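Teaching the arm to plug things in

Naledi Ngcobo spends most of her working day with her hands on a pair of handles, moving a robot arm that stands on the other side of the room. She is the lead operator at Gukside, a small company that collects demonstrations for robot arms doing household and office chores. Before that she assembled hearing aids for six years, and she thinks the job got her hired.

"They wanted people who were used to small parts and doing the same thing many times without getting sloppy," she said. "I had never touched a robot."

Gukside uses two methods. In the first, the operator takes hold of the arm and moves it through the task by hand. In the second, the operator works the handles and the arm copies the motion. The company calls its handle setup Brula, after an earlier project that was dropped.

Ngcobo prefers the handles for most jobs. "When you push the arm itself, your own body gets in the way of the cameras. Your sleeve is in every shot. And you can feel the contact through your hands, so you do things the robot couldn't know to do. With the handles you only have what the robot has, more or less."

What the robot has is mainly the view from its wrist. New operators are allowed to look up at the arm for their first week. After that they work from the screen.

"People hate it," said Yung-ching Chung, the engineer who trains models on the recordings. "They turn the wrong way, they hit the table. Then one afternoon it clicks and they stop asking to look."

Chung asks for nearly 2,000 demonstrations before he trains on a new task. A good operator records 20 an hour. He throws out fewer than he used to. A slow recording is fine with him, and so is one where the operator misses and tries again. He does not want pauses.

"If Naledi stops to think for three seconds, the model learns that stopping is part of the job. Then it gets to that spot and sits there. I would sooner have a miss and a recovery."

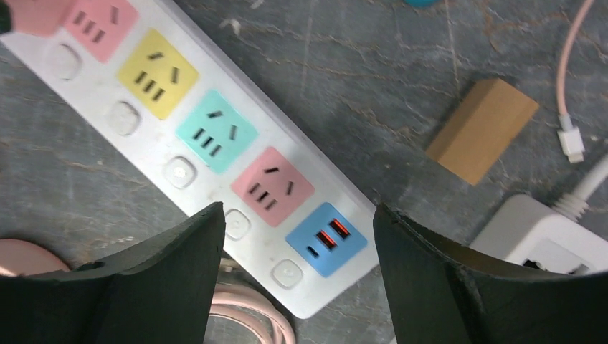 Connectors are the current task, and Ngcobo says they are the hardest thing she has recorded. A plug has to be picked up, turned the right way and pushed in straight, and a small error in the grip becomes a large one at the socket. The layout of the table matters too. With the blue USB end of the power strip between the fingers, the white connector she might want next is lying over to the right, past a small cardboard block, and a coil of pink cable is partly behind the left finger. "Loose cable is the worst of it," she said. "You close on the thing you want and you've got a loop as well."

She changes the layout between recordings and does it by feel, without a chart. Chung tried giving her one with 16 set positions. The model learned the 16 positions and did badly on everything between them, so the chart went in a drawer.

They disagree about how much the operator's style should show. Ngcobo comes in low and from the side, a habit from the assembly bench. Another operator comes straight down. Chung would like them to match, since mixed approaches can leave the arm hesitating between the two. Ngcobo thinks both should stay in.

"Sometimes the side is blocked," she said. "Then what does it do?"

They plan to train one version on her recordings only and one on everybody's, and run both on the same table in January.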